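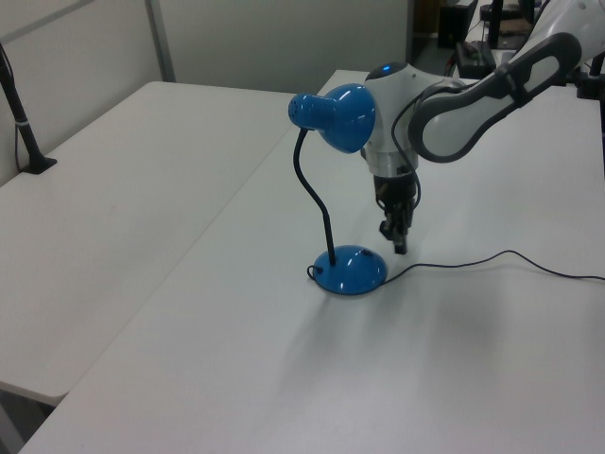
Miluden Residents' Board > Shared Facilities > Desk lamps for the study room

study_room_desk
Friday, October 11, 2019
Residents are advised that the study room on the second level will receive replacement desk lamps this month. The model under consideration is a gooseneck lamp with a glossy blue shade and a weighted base, supplied by Takgate. The total cost to the facilities fund is $1,296. Comments are invited in this thread before the order is placed.
Natnael Chala, Facilities Office

m.unit14
Thank you for the notice. I would ask that the office reconsider the gooseneck. The lamps we had before were of that type, and by September two of them would no longer hold their position. The shade sank toward the table each time it was adjusted. A lamp with a jointed arm can be tightened with a screwdriver. A gooseneck can only be replaced.

quietreader
I respectfully disagree with the comment above. The jointed lamps in the Enance building pinch fingers and take up far more of the table when folded down. I read in the study room most evenings and prefer something small that can be turned toward the page and left alone.

jemal_east
Could the office confirm where the switch is located? On the old lamps it was on the cord, and one had to reach behind the table to find it. Residents with limited mobility raised this matter previously and did not receive a reply.

study_room_desk
The switch on the proposed model is on the base. I regret that the earlier inquiry was not answered.
N. Chala

m.unit14
A switch on the base is an improvement, and I withdraw any objection on that point. My concern regarding the neck remains. May I also ask about the cords? The outlets are along one wall only, and a cord running loose across a table is easily caught by a bag or a sleeve.

quietreader
Adhesive cord clips would address this. They are inexpensive and can be placed along the back edge of each table.

jemal_east
Clips were tried at the Jemal annex and came off when the tables were washed. I would support a clamp or a cord channel under the tabletop instead.

study_room_desk
Both suggestions have been noted. Takgate offers a warranty of two years, and I have asked whether it covers a neck that no longer holds its position. The order will not be placed until a written answer has been received. Cord channels will be priced separately.
N. Chala

m.unit14
That is acceptable to me, provided the answer is posted in this thread.

quietreader
I would still prefer that the blue be kept. The gray ones were dreary.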